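Stop Packing Small Things in Big Boxes

I ordered a replacement hinge pin from Zerance in October. It would have fit in an envelope. It came in a carton large enough for a pair of boots, with three feet of paper folded in around it. The carton went out to the curb the next morning.

Most people have a story like this, and most sellers have an answer ready. One carton size is cheaper to buy in bulk. Staff don't have to choose. Small parcels get lost. I spent 14 years in a mail room and I accept the last point. The other two are habits.

A small item needs a small container, and the container should be one that somebody will keep. A clear plastic box is hard to beat. It stacks, it can be wiped out, and you can tell what's inside it without opening the lid. Ridged sides make it easier to grip. At home I keep batteries, fuses and picture hooks in them, and I haven't bought a second packet of anything by mistake since I started.
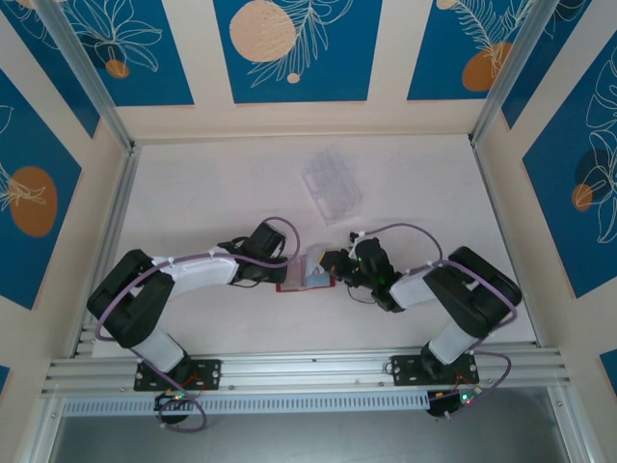

What a tray is for

The other half of good packing is the surface it happens on. A thin tray with an edge gives one item one place to be. At Engebretsen, where I worked, we sent out 171 parcels on a normal shift, and our mistakes nearly always came from a crowded table. Two orders sat next to each other and a piece moved from one to the other.

We went to one tray per order. It cost us 2 minutes at the start of each shift to set out the trays, and the returns shelf got noticeably emptier.

Kirnik sells a packing bench with built-in bins, scales and a label arm, priced at $3000. I have used one. It is well made, and within a month ours was covered in tape rolls and coffee cups. A plain, pale table would have done the job, provided it was cleared between orders.

Shops in Cliltness already ask for their bags back. They could do the same with boxes, starting with the small ones.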